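82路要回来了,Layug 的朋友可以把闹钟往后拨一拨

Pendport 本地 | 2023年11月30日

好消息先放在最前面:82路公交车要恢复开到 Layug 了!而且是一直开到坡顶,不是停在坡底让大家自己爬上去的那种“恢复”。公交公司今天上午把新的线路图贴了出来,我是在等车的时候看到的,当时前面一位大姐举着手机对着站牌拍,我还以为她在拍小广告,凑过去一看,差点把手里的豆浆洒了。

住在 Layug 的人应该不用我解释这件事有多要紧。没在那儿住过的读者,我简单说两句。Layug 在 Pendport 的北边,背靠山,房子沿着坡一层一层往上盖,风景很好,房租也比老城便宜一截,唯一的问题就是那个坡。夏天走上去一身汗,冬天风从海那边灌过来,拎着菜的手冻得没有知觉。以前有82路,从码头出发,穿过老城,绕过旧电影院,一路哼哧哼哧爬到坡顶的小广场,司机在那儿歇一会儿,再哼哧哼哧开下来。后来坡上换水管,路面挖开了,82路就改成只到坡底。当时贴的通知写的是“临时调整”,纸都晒得发白了,还是“临时调整”。

水管早就换好了,路面也铺上了,车却迟迟没有开回去。这中间大家写过信,打过电话,也在市政厅的意见簿上留过言(我自己就留过,字写得很大)。每次得到的回复都差不多,说正在研究。所以今天看到新图的时候,我第一反应是先看日期,怕是谁把旧图翻出来贴着玩。

我回家以后给公交公司打了个电话,想问清楚几件事。接电话的小伙子很客气,把我转给了负责排班的 Paula Zamfir。她讲话很快,背景里一直有人在问她打印机怎么了,但她还是挺耐心地把我的问题一个一个答完了。

先说路线。新的82路仍然从2号码头发车,经过鱼市街、老城南门和旧电影院,到坡底以后不再掉头,而是沿着学校后面那条路上坡,到小广场为止。下坡走另一条,经过诊所门口。也就是说,上坡和下坡的站不完全一样,住在诊所附近的人,回家的时候得在学校后面下车,再穿过那条小巷子。Paula Zamfir 说这样安排是因为诊所门口那段路太窄,两辆车迎面碰上就谁也动不了。这点我信,我见过送煤气的车和垃圾车在那儿对峙,最后是煤气车一点一点倒着退下去的,倒了很久,两边窗户里全是看热闹的脑袋。

再说车。跑坡上这一段的会换成短一些的车型,座位少一点,转弯灵活一点。车上有放婴儿车的位置,后门的踏板也能放下来。我问她会不会很挤,她停了一下,说早高峰肯定会挤,他们先开起来看看,不行再加车。我很喜欢这个回答。比“我们将持续优化服务”听着踏实多了。

然后是时间。早班从天亮前就有,末班在晚上11点从码头发出。这个末班比从前晚了不少!以前在码头一带上晚班的人,下了班只能坐到坡底,或者几个人凑钱叫车,有时候叫不到,就打着手电往上走。我有个邻居在渡轮公司的售票处工作,就是那艘每天来回跑的 Ekari 号,船一晚点,她下班也跟着晚,冬天里她回家的路线我都能背下来:码头,老城,坡底,长椅上坐一会儿,再上坡。我把消息发给她,她回了我一长串鞭炮。

票价不变,月票照用。换乘也还是老规矩,刷过一次之后在规定时间里转别的车不再收钱。学生票的优惠以前只算到坡底,现在终点延长了,优惠也跟着延长到小广场,不用另外办手续,卡也不用换。

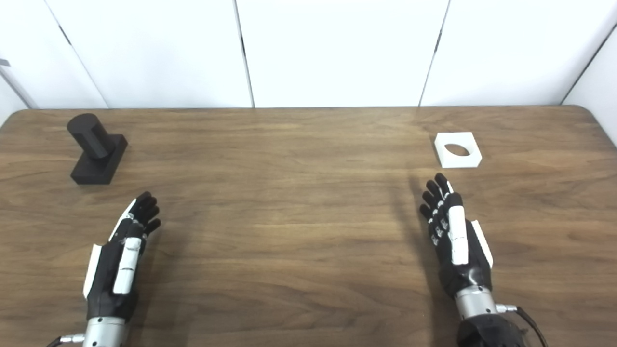
阅读时长:11分钟

我下午又坐车去了一趟 Layug(目前还是坐到坡底,爬上去的,最后一次了吧,希望如此),想听听坡上的人怎么说。刚好赶上学校放学,路上全是背书包的小孩,跑得比我快多了。他们对82路的兴趣一般,有个男孩告诉我他更喜欢走路,因为走路可以经过有狗的那家院子。他妈妈在旁边翻了个白眼,说他每次走到有狗的那家就要站住,不拖不动,她可是太需要这趟车了。

小广场边上有家面包店叫 Numari,我每次上坡都要进去买个芝麻圈当作对自己的奖励。店里暖和,玻璃上一层水汽,收银台旁边已经贴上了新线路图,有人用红笔在终点站上画了一颗心。Ileana Căpraru 在这家店烤面包很多年了,她从里间出来的时候袖子上还沾着面粉,一听我是来问公交车的,马上就把围裙解了,坐下来跟我讲。

她说车停在坡底的这段日子,店里的生意变了样子。早上的客人还是那些,住在上面的人总要吃早饭的,变的是下午。以前有不少老城的人坐82路上来,在广场上晒晒太阳,买点面包,看看海,再坐车下去。车不上来以后,这些人慢慢就不来了。“人家又不是登山队。”她说这句话的时候手在桌上拍了一下,我没忍住笑了。她说她理解,换了她自己,为了一个面包爬那么长的坡,她也要考虑考虑。

最让她惦记的是几位老主顾。有位老先生从前每隔几天就上来买一种加茴香的硬饼干,这饼干现在也就他那一辈人爱吃了。车停了以后,他上不来,她就让下坡去的熟人捎,捎着捎着,饼干碎了,熟人也搬走了。她说等82路开回来的头一天,她打算专门烤一炉茴香饼干,看他来不来。我问她有没有老先生的电话,她瞪了我一眼,说哪有给客人打电话催人家来买饼干的。

她对新线路也有意见。她觉得终点站的位置应该再往广场里面挪一点,现在图上画的位置在风口上,冬天等车要遭罪。从前那里有个候车亭,修水管的时候拆掉了,图上没看出来会不会再建。这件事我在电话里忘了问,回来的路上又给 Paula Zamfir 打了过去。她说候车亭归市政厅管,公交公司管不了,不过申请已经递上去了。什么时候能建好,她不知道,她也没有编个日子来哄我。所以头一阵子大家多穿点,帽子戴好。

从面包店出来,我在广场上碰到几位正在下棋的大爷。我问他们怎么看82路,其中一位头也不抬,说等车开上来了再问他。旁边观棋的那位倒是很热情,从82路最早是什么颜色讲起,讲到从前有个司机下坡的时候爱唱歌,全车人跟着唱,讲得下棋的两位都嫌他吵。他说的那位司机早就退休了,唱的是什么歌,几个人争了半天也没争出结果。有读者记得的话,麻烦写信告诉我,我真的很想知道!

也不是人人都高兴。住在学校后面那条路上的几户人家担心车太吵,尤其是清早那几班。那条路以前不走公交,两边的墙离窗户很近,车一上坡,发动机的声音全在巷子里打转。有位太太跟我说,她刚换了卧室,从朝马路的那间搬到朝院子的那间,就是听到风声提前做的准备。她不反对82路,她自己也要坐的,她只是希望司机清早别按喇叭。我觉得这个要求很合理,替她写在这里了。停车也是个问题,那条路的一侧以后不许停车,划线的工人已经来看过。平时把车停在那边的人,得另外找地方,学校旁边的空地据说可以用,但晚上会锁门,停之前先看看门口的牌子。

下面把我今天问到的、看到的,整理一下,方便大家转给家里人:

82路恢复上坡的日子,公交公司说会在站牌上另行张贴,目前只确定是在试车之后。试车期间不载客,看到空车开上来别追,司机不会停的。

起点是2号码头,售票处对面那个站台。不要去4号码头,那边是长途车,我去年就在那儿傻等过。

上坡经过学校后面,下坡经过诊所门口。去看病的人上坡时可以坐到小广场,再换下坡方向坐回诊所,换乘不另收钱;腿脚方便的话,从学校后面那站走巷子过去更快。

末班晚上11点从码头发车。从小广场往下开的末班会早一些,具体时刻以站牌为准。

婴儿车可以直接推上去,自行车不行。购物小推车可以,请扶好,那个坡大家都知道,之前有人的土豆从车尾一路滚到了司机脚边。

狗可以上车,要牵好。大狗要戴嘴套,小狗可以抱着。猫的话没有写,我想应该是装在包里吧。

坡底原来的终点站保留,变成普通停靠站。长椅也保留,这是我特意问的,因为那张长椅陪我度过了很多个不想爬坡的傍晚。

还有一件小事,和82路有点关系。图书馆的流动书车原来也停在坡底,跟公交车共用那块地方。82路上坡以后,书车也准备跟着挪到小广场去,时间还没定。借了书还没还的人先别着急,还按老地方还。我去年九月从书车上借过一本讲灯塔的书,看到一半找不到了,后来在洗衣篮底下翻出来,交了罚款,至今还不好意思跟书车上的人对视。

晚上回到老城,我又经过那块站牌,前面站着好几个人在看,有人用手指顺着那条线往上描,一直描到小广场。旁边的奶茶店老板娘问我他们在看什么,我说82路要回 Layug 了,她说哦,那她妹妹总算肯下来看她了。

我也给自己定了个计划,恢复的头一天坐早班上去,买芝麻圈,顺便看看茴香饼干有没有人来买。想一起去的,码头站台见,我会戴那顶绿帽檐的毛线帽(朋友织的,别笑)。如果到时候车上实在太挤,请给拿着拐杖的老人家让个座。

有关于线路的具体问题,可以直接打站牌底下印的那个电话,上午比较容易接通。关于司机唱的是哪首歌,请写信给我。

更正:这条消息刚发出去的时候,我把下坡路线写成了经过邮局,应该是经过诊所门口。谢谢来信提醒的读者,也向跑去邮局门口找站牌的那位说声对不起。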